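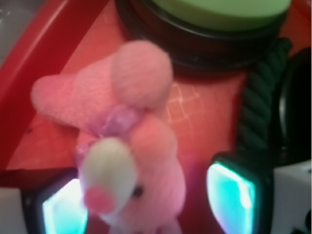 by the author of this blog, bench tinkerer and reluctant early adopter

Dec 31, 2018

14 shares | 6 comments

So I finally gave in and tried the Stitia gripper kit, the one that has been following me around the internet since May. The pitch is that you bolt a pair of glowing fingers onto whatever arm you already own, clip the little camera on, and by dinner your robot is tidying the house. The kit costs $800. The "complete" version with the carrying case and the extended software license costs $1000, and I can tell you right now that the case does not pick anything up either.

I'll start with the fingers, because they are what you are paying for. Black housings, a lit pad on the inside of each one, bright teal that goes nearly white in places. They look great. They look like something from a movie where the ship's computer turns evil. My question, which I sent to Stitia support and which is still sitting there unanswered, is what the light buys me. The brochure says the pads "see and feel." Fine. Feel what? How hard? In what units? There is a colored bar in the software that gets longer when something presses on the pad, and if you want a number to go with the bar, that's in the extended license.

Then there's the choice of things to grab. Every gripper company on earth shows you a plush toy, and I fell right into line with a pink one, purple ribbon around the neck, long pale snout. A plush toy is the most forgiving object you can hand to a machine. You can be off by a finger's width and the fabric just gives. It won't crack or roll away. If your arm can't manage a stuffed animal sitting between the fingers in a red tray, you have a lamp with a power supply.

I had more interesting stuff in reach. There's a round container with a light green lid in that tray, and a twisted green rope, and those are the two I'd want to see in a sales video. A rope has no shape until you grab it, and then it has a different one. Stitia's video has three plush toys and a sponge. Make of that what you want.

I ran 10 tries on the toy, same starting spot each time, and got 8 clean lifts. That's decent! It's also the easy case, with me setting the toy down exactly how I knew the fingers liked it. The two misses were both at the snout end, where it slid along the pad and out. Turning it a little by hand fixed it, but if I'm standing there turning it by hand I may as well put it on the shelf myself.

Setup took around two hours, most of it the mounting plate. The adapter is made by a company called Pons and the instructions assume you have the other Pons adapter, the one not in the box. Cable length is fine. The camera sits low and close, so whatever you're holding takes up most of the picture and you lose track of the rest of the tray. I got used to it. I didn't love it.

Would I tell you to buy one? At $800, no, not for a home bench. The Castora fingers are plainer and have no light show, and they come with the force readings unlocked. If somebody else is paying, or you've already got soft things that need moving from one tray to another all day, sure, the hardware is solid and nothing came loose on me.

I've got the kit until the return window closes, so the rope is next, then the lidded container. If support ever writes back about the units I'll add it at the bottom of this post.

6 comments | Share this post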